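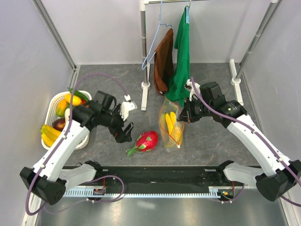
What does a shared ledger give a parts supplier that a normal database doesn't?

Every company in the chain holds the same record, and none of them can change an old entry without the others seeing it. For a supplier who argues with customers over delivery dates, that is most of the value.

Speaker notes, Pulurbridge, 19 March 2022
Nimal Weerasinghe, Wanigasekara

1. Opening (keep short)
Thank Abimbola Olatunji for the invitation. Say up front that I work on the supplier side and did not write the Jenetti software. Questions at the end, please.

2. Where we started
Three companies, three order systems. Wurance sent purchase orders by email and we typed them in again. In January we had 243 open disputes, mostly over which version of an order was the right one. Pause here. People usually want to write the number down.

3. What we put on the ledger
Order number, revision, ship date, receipt. Prices stay off it. Drawings stay off it too, and we store only a fingerprint of the file so both sides can check they have the same one. Each company runs its own node. Signing keys sit with the order desk, with a spare set in the safe.

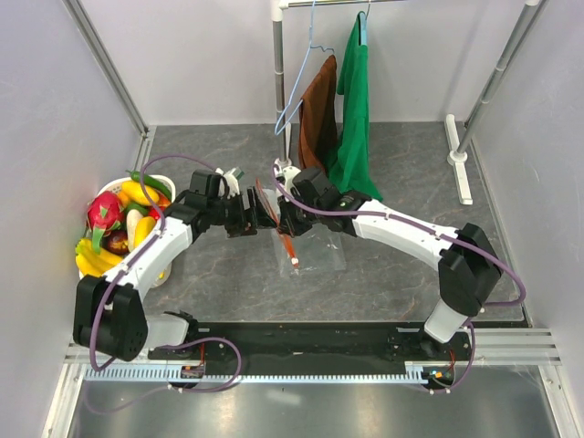 4. What it costs to run
We write 3,000 entries on a normal day. The nodes handle that on ordinary servers. Staff time is the larger cost: 20 people needed training, and the order desk still calls me when a key expires. Mention the weekend we let two expire together and had to go back to email.

We use email and share your details as set out in our privacy notice. Sign up for our newsletter to get new talks in your inbox. You can unsubscribe at any time.

5. What I would change
Agree on part numbers first. We had 700 parts listed under different names and fixed them after going live, which meant correction entries for each one. Old entries can't be deleted, so the wrong names are still in there.

6. Questions
Likely one: do small suppliers need their own node? Ours don't. They sign in through a web page that we host, and they have to trust us for that part. Say so plainly. If asked about contracts that pay out automatically, we have not tried them.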